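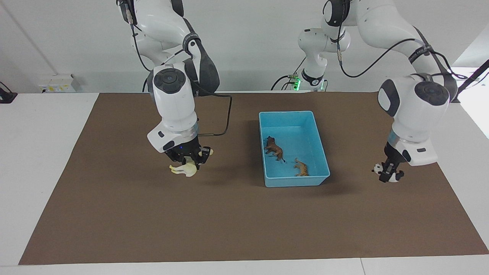 Call for participants: portable audio listening tests

Bostatix is looking for people to compare wireless headphones and small speakers at our Cinstead office. No technical background is needed.

You will attend 2 sessions of 90 minutes each, listen to short music and speech clips, and rate them on a paper form. Groups are limited to 12 people.

You should:
– be 18 or older
– have no known hearing loss
– not work for an audio manufacturer or retailer

Participants receive a gift card after the second session – we can't pay for one session only. Parking is free behind the building.

To apply, write to Paraschiva Căpraru at the Cinstead office by December 19, 2019. Include your age and the headphones you use now.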